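Search this site Enter keywords Go

Posted in October by the Trarmont Workshop Desk

Keeping printed music flat and playable

Store loose sheet music flat, in shallow boxes with a lid. A stack of 500 sheets is too heavy for the lowest copies, and the folds crack first. Divide it into smaller boxes and label the short side.

Keep boxes off outside walls and away from radiators. Lofts are unsuitable – the temperature swings cause the paper to cockle.

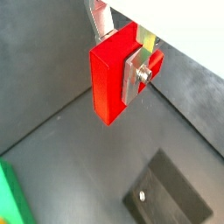 A reader in Flavport writes that she had always stood her piano albums upright, and that the thin ones bowed within a winter. She now puts a sheet of stiff card between every few copies and reports no further bending.

Card does help, provided it is acid-free and cut slightly larger than the music. Bound volumes may stand upright if the shelf is full but not tight. A 144-page album should be taken out by the middle of the spine, after pushing back the books on each side.

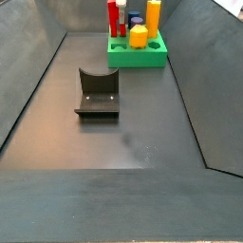
Remove paper clips and rubber bands before storage. Rusty staples should be opened from the back with a blunt knife and lifted out, then replaced with linen thread through the same holes.

Mend small tears with thin Japanese tissue and wheat starch paste. Household sticky tape yellows and leaves a residue over the notes. Press the repair under a weight between two pieces of blotting paper and leave overnight. 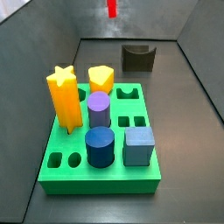 Use a soft pencil, 2B or softer, for fingerings and bowings. Rub out in one direction, from the centre of the page outwards, and brush the crumbs away from the gutter before closing the copy.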